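Gear task, leader-follower teleop, May

Second sitting with the planetary gear job, and I'm much happier with it than I was after the first. We've been driving the arm from the Vokisora leader (the little handheld copy of the arm, still with tape on its elbow) and my shoulder has opinions about that. Target is 152 demos by the end of the month. We have 78, and I'd throw out a few of the early ones where I dithered.

Main change: I've slowed right down on the approach. Jaws wide open, come down over the mat, stop, breathe, then commit. If I close while I'm still drifting sideways the policy learns the drift as well, and Plitari showed us last month how ugly that gets.

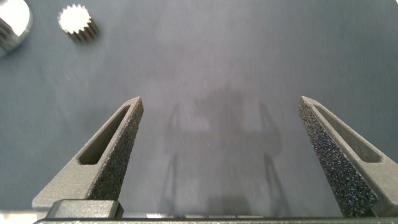

Dorota Borkowska reckons the pause is a mistake. Her argument is that a stopped arm gives you a pile of near-identical samples with no motion in them, and the trained arm then likes to hover there for ever. She'd keep a slow creep going all the way down and trim anything that stands still.

Fair point! I'll do the next 50 her way and we can compare — same operator, same gears, same time of day if I can manage it.

Placing is still harder than picking. Picking you can bluff, but when a gear goes down onto the white disc you really need to feel the tooth faces, and the leader gives you nothing back through the handle. I end up going by eye and wiggling.
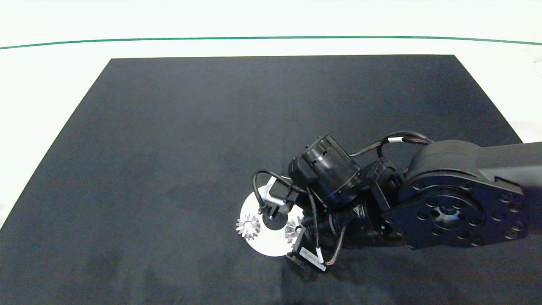 The wiggle is worth keeping, I think, as long as it's small and I always start it the same way round. I was turning left or right as the mood took me, which can't help.

Start positions: I'd been putting the spare gear down in the same comfy spot without noticing. Now I shove it somewhere new before each go, including places I don't like reaching. 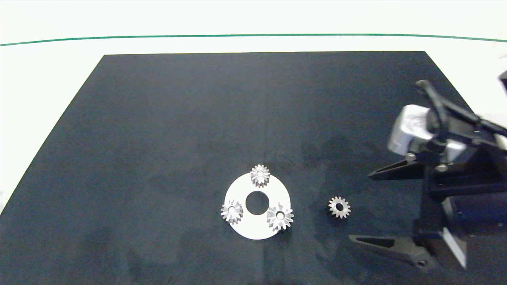

Episodes get capped at 1000 steps from now on. If I haven't finished by then I've fumbled it, so bin it and reset. Weditz's script does the cutting, but it won't rename the files, so do that by hand before you copy them over to Balaskas.

Wrist view is what I trust for the last bit of the descent. I keep it full size on the left monitor and the overhead one small. 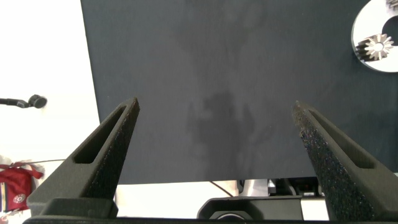
To do next

Creep-in demos, Dorota's way.
Check the leader's wrist joint for play, it feels sloppy when I twist.
Swap operators halfway through so it isn't all my bad habits.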